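印刷する | メールで送る

1月 Sostgate生活検証室

「時短家事」は本当に時間を短くするのか 在宅記録調査の参加者を募集します

雑誌や動画で紹介される時短術には、たいてい「5分で終わる」「毎日30分の節約」といった数字がついています。誰がいつ測ったのか、何と比べた30分なのかは、まず書いてありません。Sostgate生活検証室では昨年、こうした記事を1,141本集めて読みました。測り方に触れていたものは188本で、その多くも筆者が自宅で一度試しただけでした。

一度試して早かった、という話を疑う理由はいくらでもあります。新しいやり方を試す日は気合いが入っています。道具を買いそろえる時間や、覚えるまでにかかった時間は勘定に入っていません。週末にまとめて作り置きをすれば平日は楽になるでしょうが、週末に消えた半日はどこへ行ったのでしょうか。

そこで、普段どおりに家事をしている方のお宅で、普段どおりの時間を記録していただく調査を行います。劇的な結果は期待していません。差が見えないまま終わる可能性もかなりあると思っています。それでも構わないという方にお願いしたい調査です。 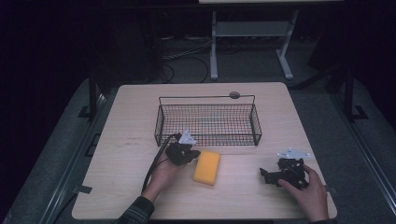

前回の報告を読んだ方からは、記録をつける手間のほうが家事より長いのではないか、時短の調査で時間を取られるのは本末転倒だ、というご意見をいただきました。もっともな指摘です。前回の記録用紙は欄が多すぎました。今回は始めた時刻と終えた時刻、途中で手を離したかどうかの三点に絞っています。それでも面倒なことに変わりはありませんので、面倒が苦手な方にはお勧めしません。

調査の内容

期間は4週間です。最初の2週間は、いつものやり方で家事をして記録をつけます。後半の2週間は、こちらで指定した時短術を一つ取り入れて、同じように記録します。どの時短術に当たるかはくじで決まり、選ぶことはできません。好きな方法を選べるようにすると、最初からその方法を信じている人ばかりが集まってしまいます。

対象とする家事は、食器洗い、洗濯物の片づけ、夕食の支度の三種類です。掃除は家の広さや間取りの影響が大きすぎるため、今回は外しました。買い物も迷いましたが、店までの距離をどう扱うかで室内の意見がまとまらず、見送っています。

記録にはPethamという冊子を使います。当室で作った紙の冊子で、アプリはありません。アプリのほうが集計は楽ですが、通知が来るたびに家事の手順が変わってしまうのでは、測りたいものが測れません。ペンは各自でご用意ください。
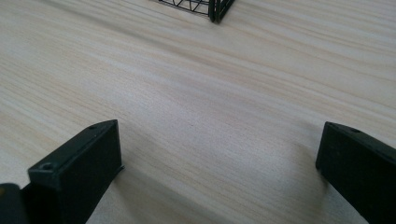 木目のある明るい色の天板

募集人数と条件

募集するのは80人です。18歳以上で、上記の家事のうち少なくとも一つを週に4回以上、自分の手で行っている方に限ります。性別、職業、同居人の有無は問いません。家事が得意である必要もありません。むしろ「自分は手際がいい」と書いてこられる応募が多く、少々困っています。手際の悪い方、途中で携帯電話を見てしまう方も遠慮なくご応募ください。

次の方はご遠慮いただいています。
・家事に関する記事や動画を仕事として制作している方
・調査期間中に引っ越しや長期の旅行を予定している方
・同じ世帯からすでに応募者がいる方

謝礼

冊子を最後まで記入して返送された方に、商品券をお送りします。金額は案内書に記載しました。時給に直すと決して高くありませんので、収入を目当てに応募されるとがっかりされると思います。途中でやめることは自由で、理由を伺うこともありませんが、その場合の謝礼は前半分のみとなります。

費用の出どころについて

生活関連の調査を読むとき、私たちはまず誰が金を出したかを見ます。自分たちの分も書いておきます。今回の費用は、文具卸のGriffithsからの助成と当室の積立金でまかないます。Griffithsは冊子の用紙も納めていますが、調査の設計と結果の公表には関わりません。そう言われても信用できないという方のために、助成の取り決め書は説明会の会場で閲覧できるようにします。洗剤、調理器具、家電のメーカーからの資金は受け取っていません。

説明会

応募された方には、Ormont会館の2階で開く説明会に一度参加していただきます。午前10時からの回と午後7時からの回があり、内容は同じです。所要時間は1時間で、冊子の書き方と、個人情報の扱いについてお話しします。質問が出れば延びます。お子さん連れでも構いません。駐車場は台数が少ないため、なるべく公共交通機関でお越しください。

なお、説明会では時短術の効果について職員の見解はお話ししません。先に答えらしきものを聞くと、記録がそちらに寄ることがあるためです。前回はうっかり口を滑らせた職員がいて、その回の方の記録を集計から外すことになりました。

結果の公表

集計が終わり次第、差が出たものも出なかったものもすべて公表します。前回は208ページの報告書になり、長すぎて読めないというお叱りを受けました。今回は短い版も作ります。ただし短い版には細かい条件が載りませんので、そこだけを読んで「時短術は無意味だった」あるいは「効果が証明された」と言い切るのはおやめください。三種類の家事を4週間測ったところで、言えることはその程度の範囲にとどまります。

応募方法

はがきに住所、氏名、年齢、昼間に連絡のつく電話番号、週に4回以上行っている家事の名前を書いて、Sostgate生活検証室「在宅記録調査」係までお送りください。応募の動機は不要です。応募者が募集人数を超えた場合は抽選とし、選ばれなかった方にもその旨をはがきでお知らせします。締め切りは2月末の消印までです。

電話でのお問い合わせは平日の午後1時から5時まで受け付けています。どの時短術がいちばん早いかというご質問には、現時点ではお答えできません。

印刷する | メールで送る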